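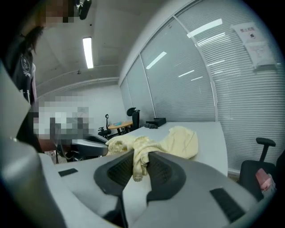 Irilton House Shared Kitchen and Laundry – Monthly Walk-Through

Ground floor, November round. Marked OK, FIX or SEE COMMENT. Anything marked FIX stays on the sheet until it's fixed, which is why some of these items are old friends.

1. Cloths and wiping-down

Separate cloths for counters, floors and the bathroom sink: SEE COMMENT
Used cloths in the bin, not on the faucet: FIX
Clean cloths stocked in the drawer: OK

Comment: Yellow is for tables and counters. Blue is for the floor. This has been on the wall in large type since spring, and the blue one was in the dish rack again. A damp cloth left in a ball overnight smells like a pond by morning, and then it gets used on the table where people eat. Hang it flat or bin it.

2. Stove and hood

Burners light and shut off cleanly: OK
Hood filter free of grease: FIX
Nothing stored on top of the stove: FIX
Knobs present: OK

Comment: All the knobs are back. I don't want to know. The filter is the same filter as last month with another month on it. It lifts out with two clips and goes in the sink with hot water and dish soap for 15 minutes. The cereal boxes have moved from the left burner to the right burner, and I can't mark that as progress. Cardboard does not belong on either one.

3. Fire safety

Extinguisher on its bracket, needle in the green: OK
Extinguisher tag current: OK
Smoke alarm sounds when tested: OK
Fire blanket within reach: SEE COMMENT
Exit door opens fully: FIX

Comment: The blanket is within reach if you are over six feet tall and don't mind leaning across the stove that's on fire. Moving it to the hook by the door, with a note on the hook so it doesn't turn into an apron hook. The exit door opens as far as the bicycle. Second month for the bicycle.

4. Refrigerators

Mura (left): 3 degrees C on the inside thermometer, OK
Kettler (right): 9 degrees C, FIX
Food labeled and dated: SEE COMMENT
Door seals clean and closing: FIX on the Kettler

Comment: The Kettler is less a refrigerator than a cupboard with a light in it. The bottom corner of the seal has come away and the door drifts open if you walk past with any confidence. Milk, meat and leftovers go in the Mura until the new seal arrives from Vendness. Labeling is better, though "mine" is not a name and "soon" is not a date.

5. Electrical

Outlets near the sink trip when tested: OK
Cords free of cracks and tape: FIX
No power strips plugged into power strips: OK this time
Toaster crumb tray emptied: FIX

Comment: The kettle cord has been mended with packing tape. The kettle is now in the office and can be visited there. As for the toaster, I emptied the tray myself and have marked it FIX on principle.

6. Floors and walkways

Mat by the sink lies flat: OK
No standing water: SEE COMMENT
Light over the back step works: FIX

Comment: Small puddle behind washer 7 (we have four washers, the numbers came with them). Hose connection tightened by hand, towel put down. If the towel is wet at the next check, we call someone. The back step light needs a bulb and a person willing to hold the ladder. The ladder also needs a person willing to hold it together, so see the next section.

7. Ladder and tools

Stepladder feet have rubber on them: FIX, one missing
Spreaders lock: FIX
Drill and bits returned: OK

Comment: The stepladder is out of use and has a red tag on it. The tag means don't stand on it – it does not mean stand on it carefully. Borrow the one from the bike shed for now.

8. Dryers

Lint screens clear: OK
Vent hose attached at both ends: OK

Comment: None. Nice work on the dryers.

Open from last time: hood filter, bicycle, crumb tray. Sheet goes back on the clip by the office door. Please don't write replies in the margin, there is a box for that.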